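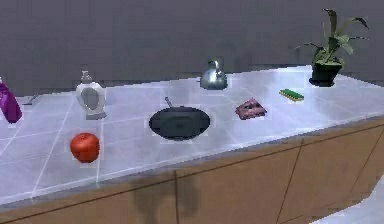
Tiled counter, tan cabinets.

4 Aug 2018

Quick one tonight, dinner is in the oven and I have thirteen minutes. Well, eleven now.

So. Grout. Finally did the grout in my own kitchen after putting it off since November. Kausar said use the paste from Umum, Shamim said never use a paste, baking soda and an old toothbrush, done. Went with the toothbrush first. Two evenings. My knees! The floor bit by the back door did come up nicely, the rest so-so. Caved and bought the paste. 500 ml tub, way too much, I used maybe a quarter of it and now it lives under the sink with everthing else.

Things I'd do differently. Open a window before, not after. Wear the bad jeans. Do small patches and wipe as you go, the stuff sets fast and then you are scraping.

Still haven't sealed it. Got the sealer, read the label, it wants a full day with no water on the floor and I have two kids and a dog so good luck with that. Maybe when they go to my mom's.

Other news, very short. Running shoes came, the Bovosport ones, half size too small, sending them back. Tomatoes are late. Shamim wants the drill back and I cant find the charger, if you borrowed it please just leave it on the porch, no questions asked.

Timer's going. More on the sealer when I get to it.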